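Estell Demonstration Kit for Single-Arm Tabletop Work

Sold by Narkitz. Page text and bench notes by Ekow Ametepe. Last revised Jan 22, 2023.

In stock
Ships in 9 business days
Arm not included

What it is

Estell is a kit for recording examples of a person driving a robot arm through a household task, so that a learning system can be trained on them later. You get a hand controller, a fixed camera with a clamp mount, a foot switch to start and stop each recording, and the Osex recording software. You bring the arm, a table and a lot of patience.

We sell a good many kits in this line and I have read most of the claims made for them. The usual one is that a handful of demonstrations will teach an arm to tidy a kitchen. I have not seen that happen on our bench. What I have seen is that a decent set of recordings, made by someone who has practiced, gets you a policy that does one task on one table fairly well and gets worse when you move the table.

What we tried

We set up a plain tabletop task with a cutting board and a bowl and recorded 200 demonstrations. Of those, 158 were good enough to keep. The rest had a late start, a dropped object or an operator who changed his mind halfway (me, mostly). The policy trained on the kept set finished the task in 67 percent of its trials. The maker's brochure gives a higher number and doesn't say what counted as a finish, so I can't tell you whether we did worse or just scored harder.

The first batch was the weakest. I drove the arm too fast and corrected too much, and all of that ends up in the data. If you buy this kit, plan to throw out your first afternoon.

The camera

One fixed camera comes in the box. It clamps to a shelf or a pole and stays where you put it, provided you tighten both screws. The picture is fine for training at the sizes most people use. Small print won't survive, so don't plan on a task that depends on reading labels.

The bigger problem is the arm getting in its own way. From a single fixed view, the upper links pass in front of whatever you are working on, and the learning system has to guess at the part it can't see. Moving the camera higher helped a little. A second camera helps more, and it costs extra. I would rather the maker had put two in the box and raised the price.

Check the view with the arm over the work before you record anything. A clear view with the arm parked tells you very little.

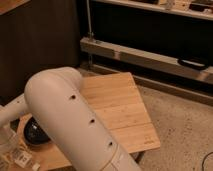 The controller

The hand controller is light and the grip is comfortable for an hour or so. There is a small delay between your hand and the arm. The maker calls it unnoticeable – I noticed it, mostly when lowering something onto a hard surface. You learn to wait for it. Whether the policy learns to wait as well is a fair question, and I don't have a good answer.

There is no force feedback. For picking up and setting down, you can live without it. For wiping, scraping or anything else that needs steady pressure, I would look elsewhere.

The software

Osex saves each demonstration as its own folder with video, joint positions and a plain text log. I like that. You can open everything without a license and delete a bad take without breaking the rest. The review screen is slow, and the automatic quality score should be ignored. It gave high marks to several takes where the object was never picked up.

Export to the common training formats works. The "smart trim" option cut the ends off some of our takes, so we leave it off.

Compared with the Asamoah kit

We also carry the Asamoah kit, which uses a second, smaller arm as the controller. It feels more natural and the delay is harder to spot. It also takes up twice the table and needs to be matched to your arm model. If you have the room and one arm you intend to keep, get that one. Estell makes more sense if you switch arms or have to pack everything away at night.

In the box

Hand controller with cable
Fixed camera, clamp mount and two spare screws
Foot switch
Software download card
Printed setup sheet (skip it and use the online one, it has fewer mistakes)

Returns

Unused kits can come back within the normal return period. Opened kits can be exchanged if something is faulty. A policy that doesn't work is not counted as a fault, so ask us about your task before you order.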